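Gripper Comparison Program: Frequently Asked Questions

Dornholm Automation Laboratory
September 2020
Reading time: 2 minutes

Which grippers are being compared?

The current round covers the Gellard parallel jaw, the Saarela curved-pad jaw and the Zidarora two-finger unit. Each is available in a hand-held version and an arm-mounted version.

How many trials have been recorded?

The laboratory has recorded 2207 trials since February. Of these, 777 were carried out with the hand-held versions. A further 138 were set aside after a controller fault and are not included in either figure.

May outside groups submit a gripper?

Yes. The gripper must weigh less than two pounds and must be supplied with a mounting drawing. Please allow eight weeks for a decision – requests for arm time take longer.

Why are hand-held trials held before arm trials?

Hand-held trials allow pad shapes and approach angles to be changed quickly, without reprogramming the arm.
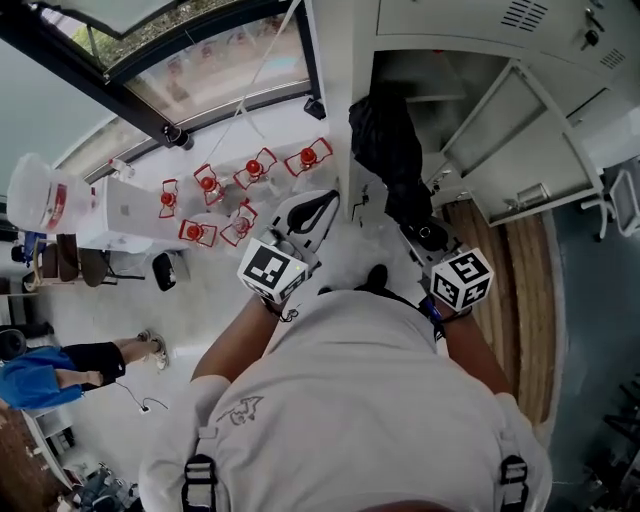
Tracking is the most frequent source of questions from new participants. The position of each gripper is worked out from printed markers, and a trial is rejected if the markers are lost from view for more than one second. With a gripper in each hand, as at the white table, both marker cubes must be kept facing the camera, and their black-and-white patterns must not be covered by a sleeve or strap. Small clear items such as those with the red caps are graded separately from opaque ones.

Are the results available?

Summary tables are sent to participating groups on request. Raw camera files are not released.

Contact: Gripper Comparison Desk, Dornholm Automation Laboratory
© 2020 Dornholm. All rights reserved.
Back to top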